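Dell tower on its side: can I put the second hard drive in while it is lying down, and what about the open CPU socket?

Posted in Desktop repair and upgrades

Estíbaliz Rivas

Hello everybody. I hope I am in the correct section, if not please move me.

I bought an old Dell office tower from a company that was closing. It came without processor and without memory, so I could buy it very cheap. I want to make from it a machine for storing the family photos and the scanned papers of my father, who had a small shop called Plekside and kept every invoice of his life. I already have the processor in its plastic box, the memory, and two 3.5-inch hard drives. The drives were used before in another computer and I do not know very much of their history.

My doubts are these:

Is it a problem to work with the case lying on its side? In the videos some people do it standing and some lying. My table is not big but the tower fits if I take away the printer.

In which order do I install the things? I opened the socket already to look inside, and then I read that the pins are very delicate and now I am afraid. Should I close it again while I put the drives, or put the processor first?

The drives go in blue plastic holders. I have one holder that came in the case and one that I bought separately. The second one does not want to go in all the way. I push and it stops maybe the width of a finger before the end. I did not want to push more. Is the holder wrong, or do I need more force?

Also, the cables. There is one blue cable and I have one black cable from a drawer. Does the color matter?

Thank you for your patience, I am careful but I am slow.

Denise Horrocks

Hi Estíbaliz. Slow is fine with these. I looked after the computers in a school office for 15 years and most of the damage I saw came from somebody in a hurry before lunch.

Lying down is the right way. You want the open side facing up so that the cards and the cooler are not hanging, and so that a screw you drop will land somewhere you can find it. Put the printer on the floor for one evening.

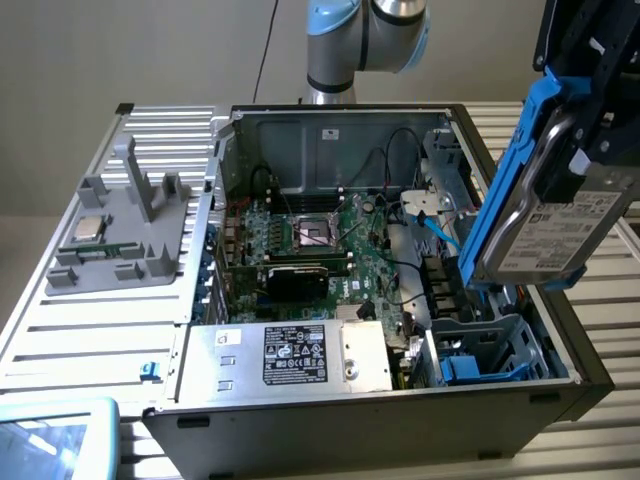 The drive holders on these Dells are made to bend a little. You take the holder in your hand, open it slightly like a book, and the small metal pins in the plastic go into the screw holes on the two sides of the drive. No screws needed. Then the whole thing slides down into the cage at the end of the case, where the blue carrier is held just above it in this one. Keep it straight with the cage, let it find the rails, and push with two thumbs at the same time, one on each side. If you push on one side only it turns a little and jams, and I think this is what happens with yours. Take it out completely and begin again. If it still stops at the same point, compare the two holders back to back. The bought one may be for another series. They look like sisters but the rails are different by a few millimeters.

For the socket, look at how exposed it is in that photo with the metal frame open and the memory slots next to it. Anything you drop can end up there. If you have the plastic cover that goes on an empty socket, put it on while you work with the drives. If you do not have it, install the processor first and close the frame, and the problem is gone.

My order would be:

Unplug the power cord from the wall. Press the power button once afterward with the cord out.
Touch bare metal of the case with your hand.
Processor, then close the frame.
Memory, pushing until both ends are seated.
Cooler, with new paste.
Drives in their holders.
Data cables and power cables to the drives.
Start it with the side panel still off and see if both drives appear in the setup.

Color of the cable does not matter. A SATA cable is a SATA cable for this purpose. But if the black one from the drawer has a connector that feels loose, buy a new one. I threw away a perfectly good drive once and later found it was the cable. I am still annoyed.

Bastis

I agree with most of it but I would put the drives before the cooler if it is one of the big coolers, because in some of these cases the cooler takes the place where your hand needs to be. Depends on the model. Look first.

Check also the age of the drives. If the hours are more than 3000 per year since it was made it was running all day in an office. Does not mean bad, but don't put your only photos there. Two copies minimum!!

Estíbaliz Rivas

Thank you very much Denise and Bastis. I write again to tell what happened, maybe it helps to another person.

The processor is in. It took me 30 minutes and most of this time I was only looking at it. I found the small triangle in the corner and matched it with the mark on the socket, and it sat down with no force at all. The frame needed more pressure than I expected when I closed it, and it made a sound that I did not like, but I read that this is normal.

The first drive went in with the two thumbs, very easy. The second one did not. So I compared the two holders like Denise said, and she was right, the one I bought has the rails a little higher. I wrote to the seller, Brinmont, and they will change it for the correct one if I send them the number that is written inside the plastic. I did not know there was a number. It is very small, I needed my reading glasses and also the lamp of the kitchen.

One more question, if I can. While I wait for the holder, can I start the computer with only one drive and the cable of the second one hanging free? Or should I take it off from the board?

Denise Horrocks

One drive is fine. The loose data cable will do no harm, but fold it to one side so that it cannot touch the fan, and the same for the spare power plug. I would leave it connected to the board, one less thing to do later.

The noise from the frame is normal. I hated it every time.

Verschueren

I have the same kind of case and I put the second drive with tape because I did not find the holder. It works since 8 months.

Denise Horrocks

Please do not use tape. A drive gets warm and it vibrates, and when the tape gives up you have a spinning disk falling onto the board. Wait for the holder, Estíbaliz.

Estíbaliz Rivas

I will wait. The printer can stay on the floor some more days.

It started today in the morning with one drive and it shows in the setup with the correct size. The clock of the computer was wrong, it believed it was March of a year long ago, so I think the small round battery is finished. I have ordered one together with a new blue cable. When the holder comes I put both things at the same time and I write here if there is some problem.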